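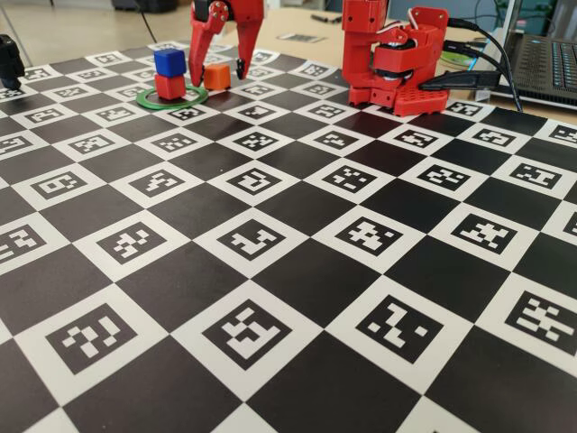
Fig. 4 : cellule à deux bras, mire de calibration à plat sur la table, cubes de contrôle au fond de la mire.

4.2 Calibration de la caméra et contrôle de la prise

Cette procédure est à faire après chaque déplacement de la table, d'un bras ou de la caméra. Elle est valable pour les cellules Marport livrées avec le logiciel Dakell.

Attention : pendant les étapes 4 à 6, gardez les mains hors de la zone de travail des deux bras.

1. Nettoyez la table et posez la mire bien à plat. Elle ne doit pas faire de pli.

2. Vérifiez que les câbles des servos ne passent pas sur les marqueurs.

3. Retirez les cubes et l'anneau de la mire, puis lancez « Calibrer » sur l'ordinateur.

4. Attendez que le logiciel trouve au minimum 34 marqueurs. Si le nombre est inférieur, changez l'éclairage et recommencez.

5. Remettez l'anneau, le cube rouge au centre, le cube bleu au-dessus du rouge, et le cube orange à l'extérieur de l'anneau.

6. Lancez « Contrôle ». La pince doit descendre ouverte, avec un doigt de chaque côté du cube orange, sans toucher la tour.

Remarque : un petit décalage du cube bleu sur le cube rouge est accepté.

Si la pince touche un cube, vérifiez les vis de la base du bras, puis reprenez à l'étape 1. Après deux échecs, notez le code affiché et contactez le service Ersoy.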